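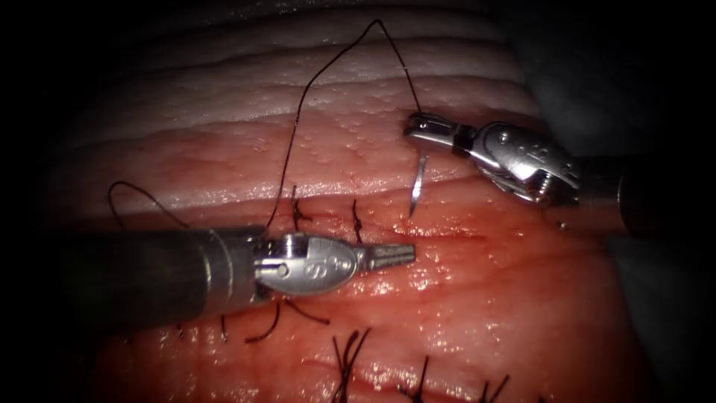
21 December 2020

I had my asthma review by phone last week. It took 18 minutes and I came off it with a new inhaler and a peak flow chart, which I haven't kept since I was at school.

The nurse, Rūta Rebane, asked how often I'd used the blue one since October. I said a couple of times a week. She had the prescription record open and it didn't agree with me. Fair enough.

So now it's the brown inhaler, two puffs morning and night, and rinse your mouth out afterwards. I blow into the meter before breakfast and write the best of three on the chart. My first go was 33 up on the one the surgery had from last year, though that was with a cold.

The cold air is what sets me off. Walking up from Skultwood with a scarf over my mouth helps a bit, and a mask does the same job.

Flu jab is done as well, left arm, sore for a day. Next call is at the end of January.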